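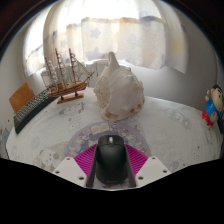 Ilteck Mister hand gripper, two months in

Posted Dec 15, 2020

Can a machine tidy a desk yet? I've been itching to find out since August, when I bought the Mister, a hand-held gripper from Ilteck with two soft ribbed fingers. You squeeze, they close, and whatever you do gets recorded so that a robot arm can learn the same move later. It cost me 823 dollars with the case, so I wanted real chores out of it!

My test chore was the computer mouse. Pick it up, set it down on the mat, let go. A kid can do it, and I figured I'd be done before lunch. Well, a mouse is a slippery little lump with a rounded back, and if you come in too high the fingers slide right up and off. Come in low, along the sides, and the ribbed parts bend around it beautifully (I may have done this a few extra times just to watch).

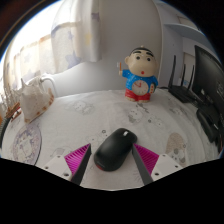
Angle matters a lot too. With the mouse lying crooked you have to turn your wrist before you close, and that little turn is what the arm has the hardest time picking up. I recorded 31 tries and handed them to the Perrin arm at our makerspace. On straight pickups it did great. On crooked ones it kept nudging the mouse along the tablecloth, wrinkles and all, like a cat with a toy.

What I love: the grip is gentle, the handle is light, and I can go 20 minutes before my thumb complains. What I don't: the trigger is stiff out of the box, and the manual is 2 pages long. I also tried the Adel, which is cheaper and has hard flat jaws. Fine for boxes, no fun at all on anything curved.

So would I let a machine clear my desk? The mouse, sure, if it's lying straight. I wouldn't trust it near a model ship with all that thread on the masts, or a big seashell. Next up for me is folding dish towels, and I can't wait.

Rating: 4 out of 5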